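Zirnside border processing program

The Zirnside border processing program was a pilot for screening asylum seekers at the Zirnside land crossing. It was announced as a way to shorten waits to 2 days. Whether it ever did so is disputed, and the figures released by its operators do not settle the question.

Background

Before the pilot, people asking for asylum at Zirnside were given a number and told to return. Supporters blamed the backlog on a lack of staff. Critics pointed to a daily cap of 30 interviews, which stayed in place after the program began. 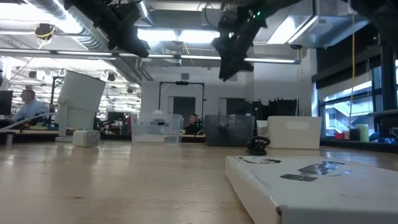 3 min read

Operation

Intake took place at Busport, a former bus terminal near the crossing, and case files were handled by Clidance, a private contractor. The contract called for up to 100 interviews a day. Clidance claimed to have met its targets, but it counted a case as "processed" once a file had been opened, even if no interview had been held. The claim is therefore hard to test.

Families were supposed to be moved to a shelter in Sotelo while they waited. Legal aid groups said many were sent back across the border instead. The agency in charge called those cases exceptions and did not say how many there were.

Review and closure

An internal review was released on 12 June 2022. It called the pilot "broadly successful" without defining success, and it compared waiting times for only three weeks, all of them in a slow season. Intake at Busport ended that August. Officials described the closure as a planned transition, although no such plan appears in the original contract.

See also: Asylum procedure; Land ports of entry; Private contractors in immigration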